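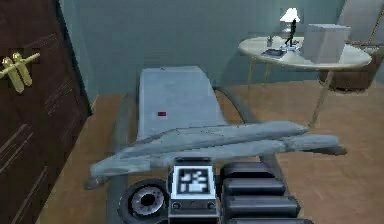
Julián Robles thinks I should have bought ready-mixed clay plaster and saved my shoulders. He wrote this under my October post, and maybe he is right. The ready-mixed buckets from Brorden cost much more, but you open them and begin. I bought dry Hultik in bags, 9 of them, and mixed everything myself in a mortar tub.

The first bag went badly. I poured the water over the powder, and lumps stayed in the mix even after long stirring. Now I put the water first and add the clay slowly, then I leave it overnight under a wet cloth. In the morning it is soft like yogurt and holds on the trowel.

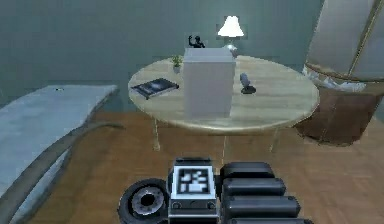
My second problem was the old gypsum behind it. Clay does not like a smooth surface, so I brushed on a primer with sand in it — the Admasu one, 73 for the large can. I waited a full day before the base coat. On the wall next to the stairs I waited only until evening, and one piece as big as a dinner plate came down. 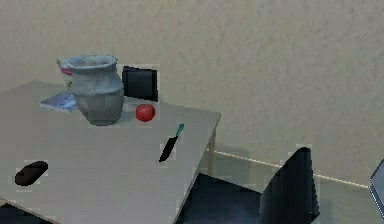
Light gray table, beige wall

For the finish coat I used a thin plastic float and very little water. If you press too early, the float pulls the clay away. Zinash Negash taught me to touch it with the back of the hand: when it feels cool but leaves no mark, you can start.

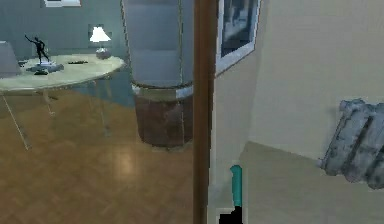

What is still left

The hallway ceiling, which I am afraid of, and two inside corners. I also have to fix that piece by the stairs — this time with one full day for the primer.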